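Section 3: Laying Out Your First Trail

You've unpacked the Jornska trail marking kit, and now comes the fun part - getting outside and choosing a path! This section covers a family walking and scooter loop in a park. If you bought the Foveck school pack, your marker cards have different colors but the steps are the same.

Before you start

Have the tape reel, the chalk, the 18 marker cards and the Kotau map sheet with you. Late morning is a great time to go, when low spots have usually dried and the light shows up every bump.

1. Walk the whole route once without marking anything. Enjoy it! Look for smooth concrete, wide bends and good places to stop.

2. Pick a start point with plenty of width, and write it on the map sheet as Point A.

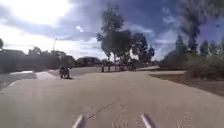

Chalk is the part of the kit that kids love best, so let them draw the start line. Press firmly and go over each letter twice. Old marks fade into whitish scribbles like the ones on this pale concrete, and once they can't be read they won't help anyone find the way. Choose a clean patch a little to one side and make your letters as tall as your shoe is long. If a thin dark line crosses the path, whether it's a crack or a joint, keep your lettering clear of it.

NOTE: Check the park rules before chalking. Where chalk isn't allowed, use the cards alone.

3. Hook the tape at Point A and measure to your first card. We like 300 feet between cards on straight stretches, and less on bends.

4. Write each distance on the map sheet as you go. It's very easy to forget one when you're having a good time.

CAUTION: Where the path runs beside parking, walk on the side away from the cars and keep the tape reeled in while anyone is pulling out.
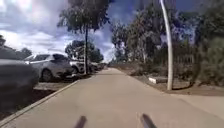 5. Set the next card at the end of the straight stretch, facing the people coming toward it. Step back a few paces and check that you can read it.

6. At a fork, place one card before the split and one just after it. Two cards feel like a lot until you've watched a seven-year-old on a scooter sail past the first one!

7. Look for shade. A leafy tree by the path makes a wonderful rest stop, and the Lungu star stickers in your kit are meant for exactly that. Put one on the map sheet at every rest stop.
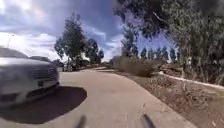 Lungu stars should go on the cards as well, one user wrote to us after finishing a 562-foot loop with two toddlers, as the little ones never look at the map. We tried it and loved it. There are spare stars in the back pocket of the folder.

8. Walk the finished loop from Point A with the map sheet in hand, then again in the other direction. Move any card you missed.

Taking the trail down

Collect the cards in reverse order and wipe them before they go back in the sleeve. Rinse chalk with plain water.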